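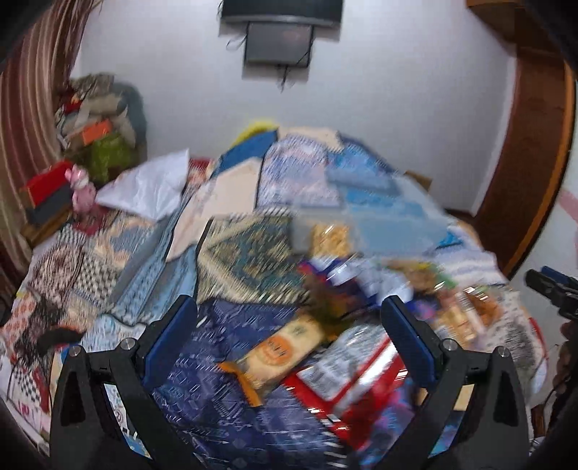 Snacks on the bed, TV wall behind.

Nosville house meeting, October, 7:10 pm
Chair + notes: Natanael Paiva

1. Snack sort
Everything stays on the bed till sorted, then into bins. Agreed one bin per room, spare goes to the Caputo shelf downstairs. Chips and puffed stuff on top so it doesnt get crushed. Natanael to get labels, budget $9.

2. Dates
Check every bag before it goes in a bin. Dates can be stamped anywhere, turn the bag over if you have to. The Baishiyuan noodle balls (orange ones, green label, peppercorns printed on the bag) have a code starting 2026/01/20. Not clear if thats packed-on or best-by, Natanael will ask at Brumell. Hold those back for now. 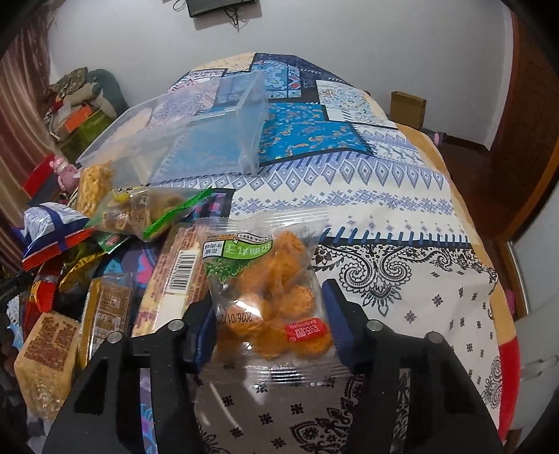
3. Bags and cloth by the curtain
Pile against the wall needs going thru. Keep / wash / donate. Pink toy stays. Boxes next to the curtain not to be moved untill someone checks what's in them.

4. Cables under TV
Tidy and tie up. No taker yet, carried over.

5. AOB
Patchwork cover to be shaken out after, crumbs. Closed 7:50.

Nosville House, Unit 76, 1247 Ater Road | Contact | Back to top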